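Section 6: Folding practice with the Menzies hand tool

Before you ask whether a machine can do your laundry, try it yourself with two fingers. I did, and it's humbling!

1. Lay the garment flat on the bed.
2. Pinch one layer near a seam.
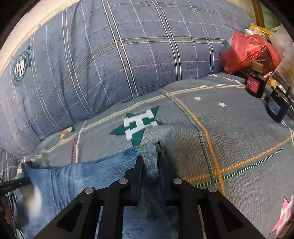
Robots still lose to denim, in my experience. It bunches up between the fingers, and a patterned sheet underneath makes edges hard to find – so go slowly.

Caution: don't drag by the button.

3. Fold the legs toward the waist. 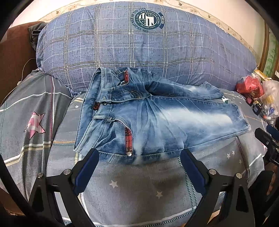 Can a robot fold my laundry yet? Towels, mostly, and slowly.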